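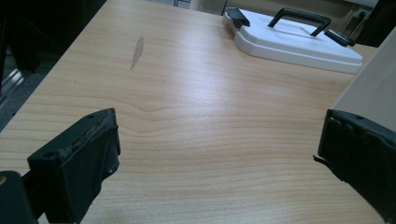
Who Says a Table Needs Oiling? A Skeptic Talks Worktops

Anathi Nkosi has been refinishing and replacing work tables for 22 years, and I went to see her because I don't believe in table care. Every surface I have owned got marked within a month, whatever I rubbed into it. I told her so before I sat down.

"Good," she said. "Then I don't have to sell you anything."

We talked over a light wood-grain table with a gray, worn-looking mark on it, long and narrow. I asked what she would do about that.

"On a printed grain? First find out if it's sitting on top or if the pattern is gone. Damp cloth, a little dish soap, go gently. If it lifts, fine. If the print is gone, you can't polish it back, and I don't care what the bottle says."

The bottle in question was Fukerley, a restoring cream that costs more than my lunch. She has tried it, along with Ulter and one from Vuter that smelled of oranges. Her verdict on all of them was a shrug. I pressed her, because plenty of people swear by this stuff.

"They swear by it the day they put it on. Everything looks good shiny. Come back in April."
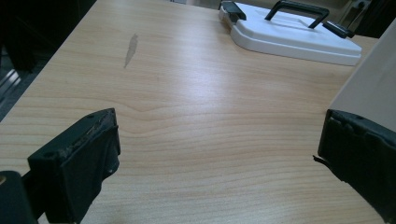

I had expected her to defend real wood at least, and she did, a little. Solid tops can be sanded. But a customer once paid her 547 dollars to redo a table he could have replaced with a new one for 119, and she still isn't sure she should have taken the job. "He liked the old one," she said. "What was I supposed to tell him?"

I said she could have told him the price of the new one. She said she did. Twice.

Her colleague Tumelo Modise takes a harder line. He thinks most marks come from what people leave lying around, and that a tub with a lid does more for a tabletop than any cream. I was ready to roll my eyes at this. Storage advice usually ends with me owning more boxes.

"One box," Modise said. "With latches, if you can get it. Small things go in, lid goes on, and you pick up the whole lot when you wipe." 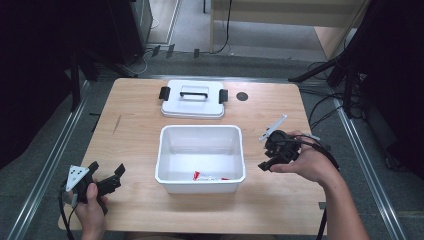

He admits that the bottom of the box can do its own damage if there's grit under it. "So lift it. Don't drag it." I asked whether anyone really lifts. Nkosi laughed and said she drags hers.

That was the most convincing thing I heard all afternoon. I'm keeping the dish soap and skipping the cream.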